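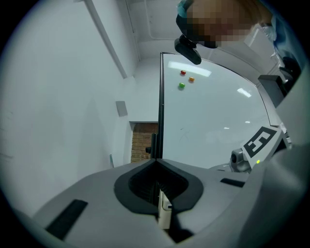 sprocketeer: Finally, the Gumis open day gets its own thread! I had a ticket and ended up working. How much of it was hands-on? The notice just said "demonstration", and at the last one I went to (different outfit, not naming them) that meant standing behind a rope for an hour.

Gandville Makers Board > Days Out and Visits > Gumis open day
Page 1 of 2

solder_and_toast
Posted Thursday, August 13, 2020

All of it was hands-on, that's why I'm still buzzing! You get a short talk by the door, then they walk you through to the demo area and show you the work they do every day, which is recording. Someone holds a gripper in each hand and does a little job with them, and the grippers record the whole thing so a robot can learn from it later. The jobs are tiny. Candies, small boxes, stuff you could do half asleep with your own fingers.

With the grippers on it's another story. I'd have put money on myself (I've been model building for years) and I chased a single candy across the practice table like it owed me something. The demonstrator was very patient. She told me to stop looking at my hands and look at the tip of the finger, and it got better right away.

Drove 56 kilometres each way from Daltmont and would do it again tomorrow.

lowtorque
Glad you had fun, but I was in the group after yours and I came away a bit flat. I went to see robots. I saw people. There was one arm running in the other building and we got a few minutes with it at the end, when half the group had already drifted off to the coffee table.

It's an open day at an automation company. Put the automation first.

solder_and_toast
Fair on the timing, the arm part was rushed for us too. But I liked the order! By the time I saw the arm pick something up I'd just spent half an hour being bad at the same job, so I was properly impressed. If they'd shown me the arm first I think I'd have shrugged.

lowtorque
You'd have shrugged at a robot arm. You.

solder_and_toast
OK, I wouldn't have shrugged.

hexkey_nan
Took my two grandkids (nine and twelve) and they were over the moon. The younger one got the hang of it faster than any of the adults in our lot and let us all know it the whole way home. The older one wanted to know what the square black and white patterns on the grippers were for, and got a really good answer – they let the software work out where each gripper is and which way it's tilted. Nobody talked down to him, which I appreciated.

One grumble: the grippers get heavy after a while if you're small. A stool or a lower table for the kids would help. I put that on the comment sheet.

benchvise_bo
How heavy is heavy? I've got a dodgy wrist and I'm thinking about the next one.

hexkey_nan
I'd guess like holding a full kettle, one in each hand, but you can put them down whenever you like. I took lots of breaks and they were fine with it.

Myung
Hi everyone, I help out with the visits at Gumis and somebody sent me this thread. Really happy to read it, complaints included! A few bits of background.

The recording area is the one we use on ordinary weekdays. We tidied the practice tables for you and that's as far as it went. Our running total for the summer stood at 1,278 recordings that morning, and we hoped to get some more in while you were watching, so the people you saw were working for real. If they seemed quiet, that's why. They're trying to do the job the same calm way over and over, and chatting throws them off.

lowtorque, you're right about the arm. We had it last because it needed a restart between groups and we didn't want to keep people standing there. We'll try splitting the groups next time so each half gets a proper go.

benchvise_bo, tell whoever is at the door about your wrist and we'll set you up at a table where you can rest your elbows.

lowtorque
Well, that's a decent reply. Splitting the groups would fix most of it for me. I'll admit the elbow trick interests me as well, my aim was terrible.

sprocketeer
So the quiet ones were on the clock. I like that more, to be honest. I'd much sooner watch a real shift than a show.

solder_and_toast
Same. One of them set a piece down slightly crooked, stopped, and started the whole thing over. I asked later why not just nudge it straight, and was told they do keep some of the nudges, since a robot needs to see how to fix a mistake, but that particular set was meant to be clean ones. I'd never have thought of sorting it that way! I've been boring everyone at home with it since.

Another one from the same visit:
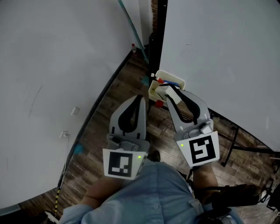

benchvise_bo
Do you have to book for the October one, or can you just turn up?

Myung
You have to book. It's free, and there are 300 places over the whole day, with the form going up on our visits page in the last week of September.

hexkey_nan
Is the parking still around the back? We went past the turn and ended up at the tile warehouse.

Myung
Still around the back, second driveway after the tile warehouse if you're coming from the Daltmont side. We'll put out a bigger sign.

benchvise_bo
Great, I'm in. Anyone from Daltmont want to share a ride? I've got room for three and I don't mind leaving early.

lowtorque
Go on then, save me a seat. But I'm going to the arm first.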